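Kukside supplies illustrated books and printed gift boxes to 14 stores in and near Gernutham. The company was founded by Volkan Taşdemir and has two product lines, Karakaya (books) and Adis (boxes).

## Books

Karakaya titles are selected for cover artwork. Pink and peach grounds with a figure and decorative flowers sell in every season. Each title is checked for flatness and corner wear, then shelved by trim size.
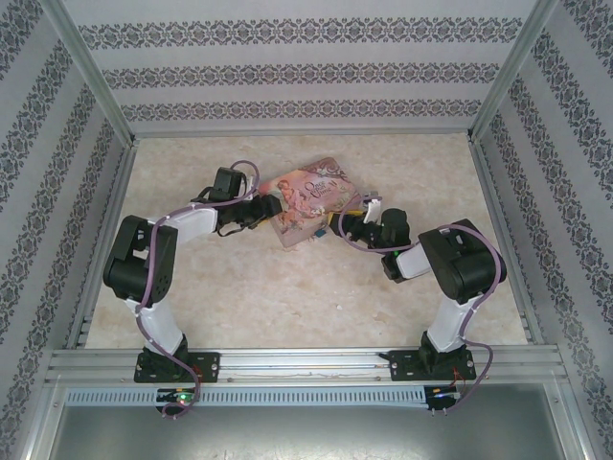
## Boxes

Adis boxes are ordered in lots of 19 and stored flat side down, lid up.

Lids are inspected before sides.

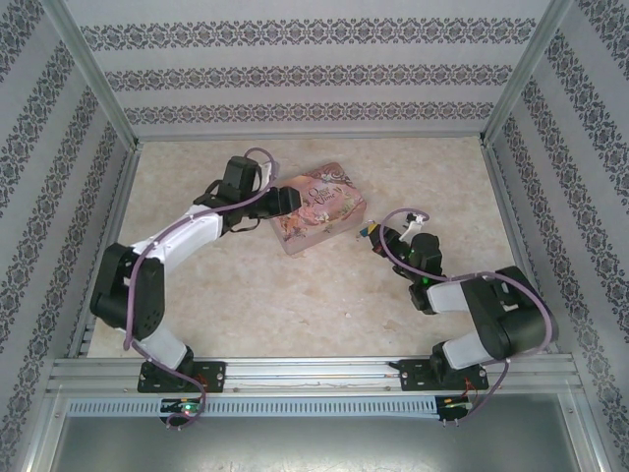

Print registration is the usual cause of rejection in this line. Fine lettering fails first, and dark script set over floral artwork is compared with the approved proof. Sides in a plain color, such as dusty pink, are checked for scuffs, and rounded corners for splits. Rejected boxes go back to the printer within 15 days.

## Orders

Minimum order: 2 lots, mixed designs accepted. Trade accounts are opened in January.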